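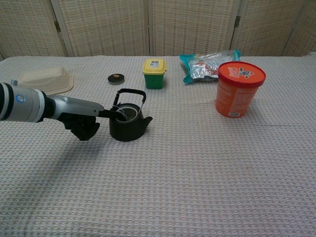
Gripper finger inside the teapot, top open, a small black lid lying behind. Rule 14 of the guide is about this kind of grasp.

Review: Timik Tabletop Handling Guide, second edition
Posted 17/05/2022

I bought the Timik guide after our small lab in Skorosbridge got its second arm and we could no longer keep all the rules in our heads. It is a spiral-bound book of 33 rules, plus a set of wall cards and a log template. The price was 31 with shipping. I have used it since September, so I think I can say something fair now.

The guide is for people who do tabletop manipulation with household objects: cups, tins, boxes, bags, a teapot. It does not replace the safety standards for your robot. The first page says this very clearly, and I was glad to see it. You still must do your own risk assessment, and you still need the manual of your arm. Timik covers the part that comes after, the daily habits of the table.

What is good

The rules are short. Most of them fit in two sentences, and then there is half a page of comments for those who want them. Rule 3 says that the cloth must be flat and fixed before the arm gets power. Rule 9 says that a lid which is not part of the task stays on the table in a place where the arm does not need to go, and that its place is written in the log. Before, we put lids anywhere, and two times I had to stop a run to move one.

Rule 14 is the one I quote most. It treats the case when a finger goes inside an object and not around it. You have to write down the opening, the direction of entry and the direction of exit before you start, and the exit must be the same line as the entry unless you have tested another one. With a teapot this matters a lot. The handle stands over the opening, so the finger has less free space than you think when you look from the front. The guide asks for a check from two sides. I found this boring in the first week, and now I do it without thinking.

I also like the chapter on background objects. The advice is to choose them with different stiffness and different surface, for example a hard tub, a small container with a lid and a foil bag, and to keep them away from the planned path. Foil bags get their own rule (rule 21), where shine and change of shape are discussed together. It is well written.

The log template is simple. One line for each attempt, with the object, the grasp type, the person at the stop button and a free column. We have filled 319 lines until now and I never wished for one more column. I did wish for wider paper.

What is not so good

The speed rules are weak. Rule 17 gives one limit for approach "near fragile objects" but the word fragile is not defined. Is a thin metal pot fragile? Is a plastic box? My colleague and I had different answers, and the book does not help. The Rathnayake checklist, which we used before, has a table for this with four classes of object. It is older and less pleasant to read, but on this point it is better.

The wall cards are printed on thin stock. Ours were curled after one month. I have copied the important ones by hand on thicker card — not a big work, but for this price I expected more.

There is also very little about what stands behind the table. We use a folding screen, as many labs do, to give a calm background. The guide speaks only about walls and curtains. I would like one rule about how far a screen should be from the reach of the arm, and how to stop it from moving. For now we measure 500 mm from the farthest point of the gripper and put tape on the floor. This is our own number, please do not take it as a standard.

The index is missing some words. "Handle" is not there, and "spout" is not there, although both are discussed in the text. I wrote them in with pencil.

Compared with Plekum

Plekum sells a similar set, only as software. It reminds you of the rules on the screen and does not let you start before you have ticked all the boxes. I tried it for two weeks. It is strict, and for a big group with many new people it may be the better choice. For us it was too slow. After some days we ticked the boxes without reading, and this is worse than having no boxes. A card on the wall does not have this problem, or has it less.

Who should buy it

If you are a small lab or a teaching workshop with one or two arms, I recommend it. If you already have good written rules, look first at the sample pages, especially rules 9, 14 and 21. If your work is mostly with glass or with food, I would wait for the next edition, and keep the Rathnayake table next to you in the meantime.

My rating is four of five. I take one point away for rule 17 and the cards.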